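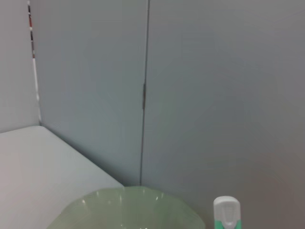 Gray panels, side by side.

The sign-up sheet at Staludetti opens at seven and is full by four minutes past. It is a clipboard on a string, and the pen is on a separate string that doesn't quite reach it, so the first act of the evening is a small piece of physical theater in which a poet holds a clipboard at arm's length and writes their name like a person signing for a parcel through a car window.

Staludetti is a café by day and has hosted an open mic on the second Wednesday of the month long enough that regulars have assigned seats they would deny having. This month that put it on February 14, 2024, and I went expecting love poems. I got one. It was addressed to a landlord.

The rest of the bill ran as follows: two pieces on grandmothers, a villanelle about a gym membership, a long work in progress about the sea by someone who announced that they had not yet been to the sea, and a man who recited 100 lines of his own epic from memory, lost the 101st, and sat down to the biggest applause of the night. Poetry crowds are generous with applause. They clap at the end, they click during, and a certain kind of regular hums on an especially good line, in the manner of someone tasting soup.

I should say that I used to do this. I read at Ellix, the bar across the river, before it put in the second television, and I have a chapbook to show for it. The print run was 209. I know the number because 158 of them are in my hall closet, and I have moved house with them twice. The remaining copies went to relatives, a dentist, and one paying stranger in July, whom I still think about.

So I am not neutral on the question of whether any of this is worth doing. People who write about spoken word tend to come at it from one of two directions. Either it is the last honest art form and will save us, or it is a room of people waiting for their own turn. Having sat in a good many of these rooms, I'd say the second is true for the first half. After the break, when the nervous ones have read and can feel their hands again, the listening gets very good. If you can choose your slot, choose ninth.

You can't choose your slot, of course. The Bautista, which is the serious night in town and has a proper stage, draws names from a bowl. Staludetti goes by the clipboard. Grultel, the monthly slam upstairs at the print shop, uses a system of points and judges that has been explained to me on three occasions, and I came away each time with a firm grasp of who was annoyed about it. Grultel also has a time limit, enforced with a bicycle bell. I have seen a poem about bereavement belled. The poet finished the stanza, and then, very politely, the one after that.

What has changed since my day is the phones. Half the readers now read off one, and there is a new kind of pause, unknown to the older poets, in which the screen goes dark and has to be woken with a thumb. Some have learned to use it. A young woman at Staludetti let hers go black right before the last line, looked up, and said the line to us from memory, and the soup-tasters hummed as one.

Her poem has been watched 1,859 times, she told me at the counter afterward. She wanted to know whether that was a lot. I thought of my hall closet and said yes.

The next clipboard goes out at seven. Bring your own pen.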